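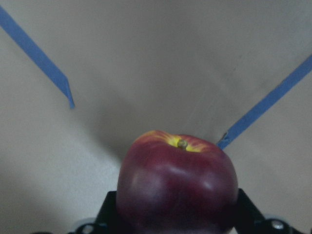 The Prulum group is pleased to report on the first collection period of its pick-and-place project. This thread sets out what was gathered, how it was gathered, and what will be released. (1/11)

The goal of the project is a set of human-guided examples from which a learning system can acquire simple two-arm handling of produce. The examples are recorded on real hardware. No simulated material is included in this release. (2/11)

As of 5/25/25 the set holds 2589 recorded episodes. Of these, 1584 have passed review and carry a full set of labels. The remainder are waiting for a second reader and will be added as they clear. (3/11)

An episode begins when the operator signals ready and ends when the arms return to rest. Episodes in which an item is dropped are kept and marked as such. Earlier sets built by our group left these out, and the models trained on them recovered poorly from a bad grasp. (4/11)

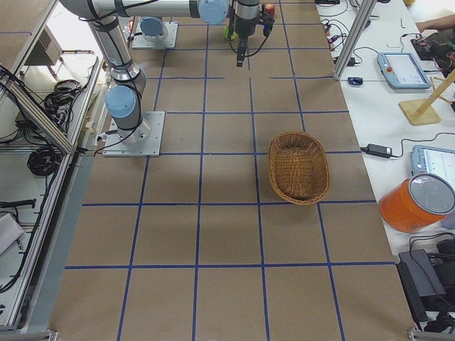
Start positions are assigned before each episode, so that operators do not drift toward the placements they find easiest. The assignment is made by grid cell. Blue tape on the brown paper marks the cells, and the sheet of assignments names a cell for each item to be handled. Containers are treated differently: the wicker basket may sit across a line between two cells, as it does on the right half of the table, and its position is logged separately. Yatziri Robles wrote the assignment procedure and maintains it. (5/11)

Seven operators took part. Each completed a training block of 200 episodes before any of their work was counted toward the set. Firouzeh Kiani supervised the training blocks and reviewed the results with each operator individually. (6/11)

Operators were asked to work at a comfortable pace. Speed was recorded but was not used to accept or reject an episode. Hesitation before a grasp is left in place, and reviewers are instructed not to trim it. (7/11)

Two-arm episodes make up the harder part of the collection. Both arms may carry an item at the same time, and the written instruction attached to the episode must state which arm moves first. Where the instruction and the motion disagree, the episode goes back to the reviewer and the instruction is rewritten to match what was done.

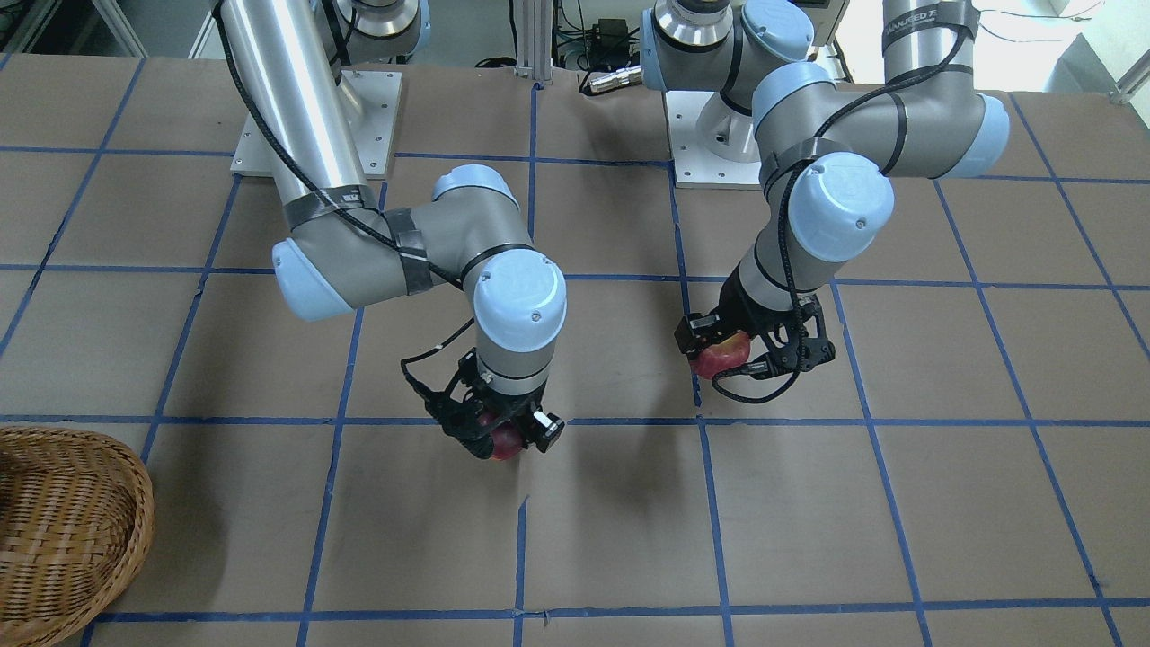 Reviewers also record the arm by the robot's own left and right. An early batch used the viewer's left and right in some files and the robot's in others. Wing-sze Leung has corrected that batch, and partners who received the preview copy should replace it with the current one. File names have not changed, so please check the version note inside the folder. (8/11)

Labels are produced in Jiltley, our in-house review tool. Each episode receives a task name, a plain-language instruction, an outcome, and the times at which each grasp opens and closes. A reviewer may not label an episode that he or she operated. (9/11)

Several limits should be noted. The set covers one work area and one style of gripper. Fruit was replaced when it bruised, and the replacement is not always noted in the earliest files. Users who intend to study changes in surface appearance are asked to write to Chun-yin Mak before relying on those files. (10/11)

The reviewed portion will be made available to partner laboratories under the existing Prulum agreement. A second collection period opens in October and will add softer items and a wider range of containers. Requests for access, and proposals for items to be included, may be sent to Hsiu-ying Tse at the project office. Please state the intended use and the name of the person who will be responsible for the data at your institution. (11/11)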